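Workplace inspection checklist: upper level and hall, Drevgate
Subject: hand-held gripper work and associated automation
Inspected by: Yi-chun Choi
Date: 18/01/2025
Form revision: 5 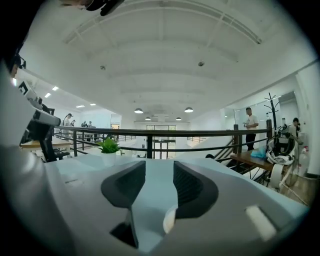 Scope. The checklist covers the work areas used for hand-held gripper tasks, the walkways between them, and the changes to duties that came in with the Plerunari programme in September. The sorting cell on the Sampaio line has its own form and is excluded. Results are entered as Pass, Action or Not applicable. Comments are required for every Action and optional otherwise.

SECTION A: WALKWAYS AND EDGES

A1. Railings secure, no loose posts or bars
Pass. Tested by hand at each post. No movement.

A2. Nothing stored where it could fall over the railing
Action. Tables near the railing are used for gripper tasks. Small items handled at the far edge could go over if dropped. Far edge to be marked, and task items kept on the operator's side of the mark. Plants and other ornaments near the railing to be moved to a wall position.

A3. Stair heads clear
Pass.

A4. Trailing cables
Action. Cables from equipment on tables to be clipped to a table leg or run under a cover. The previous inspection raised the same point and it was closed after covers were bought. The covers were found in the store, unopened. Reopened.

A5. Bags and packaging
Action. Plastic bags to be removed from tables before equipment is powered. Loose film can be drawn into a joint or cover a vent.

SECTION B: HAND TOOLS

B1. Gripper fingers undamaged, gripping surfaces not worn smooth
Pass. Ribs present on all fingers checked. Operators report a change in grip before wear is visible, so a report is sufficient reason to replace a pair.

B2. Finger closing force within limit on the Hiviria data sheet
Pass. Checked with the gauge. The gauge is due for calibration and must not be used for the next inspection until this is done.

B3. Marker panels fixed and clean
Pass. Use a dry cloth only. Solvent wipes lift the printed surface.

B4. Tools returned to a stand when not in use
Action. Two shifts follow different practice. The early shift stands the tools upright, the late shift lays them on the table with the fingers over the edge. Upright is to be adopted by both.

SECTION C: HEAD-MOUNTED EQUIPMENT

C1. Straps adjustable and in good order
Pass.

C2. Wearer remains within the marked work position
Action. Floor marking is worn. A wearer has reduced side vision and should not walk between tables, or use the stairs, with the unit on. Repeat this at the start of each shift until the marking is renewed.

C3. Continuous wear time recorded
Action. Records are complete for the early shift only. Where the record is blank, treat the limit as reached and change over.

C4. Neck or eye discomfort reported
Comment. Five reports since the last inspection. All concern the end of the session. Four of the five wearers had skipped the mid-session break to finish a batch. Supervisors should not set a batch that runs across a break.

SECTION D: CHANGES TO DUTIES

D1. Written description of new duties issued
Pass. Issued to all staff moved from manual packing.

D2. Training completed before first unsupervised session
Action. 11 staff trained, one outstanding. That person may assist at a table but may not hold a tool.

D3. Session targets reviewed with staff
Action. The target of 100 repetitions was carried over from packing. It takes no account of repeats, which the operator has to make when a recording is rejected. Rejected recordings should count towards the total. Staff raised this at two briefings and had no answer.

D4. Physical load assessed
Comment. Lifting has fallen compared with packing. Wrist and forearm load has risen, particularly for staff with smaller hands, who hold the tool further back. Rotation between left and right hand is allowed but is seldom used, as the stands are set up for one side. Second set of stands requested.

D5. Staff know what is recorded and who holds it
Action. The notice gives the project name and a telephone extension that is no longer in service. Replace. People walking through the hall may also be recorded, so the notice is needed at the entrance as well as at the tables.

D6. Tools checked out by serial number
Not applicable until the register passes to the site. Stock currently held under the 1,000 series by Plerunari.

SECTION E: GENERAL

E1. Lighting adequate at each table
Pass.

E2. Drinks kept away from powered equipment
Action. Bottles to be capped and kept off equipment tables. A shelf by the coat hooks would be enough.

E3. Waste bins clear of walking routes
Pass.

Actions A4 and C2 to be closed first. D3 passed to the site manager with a request for a written reply. Other actions to be checked at the next inspection.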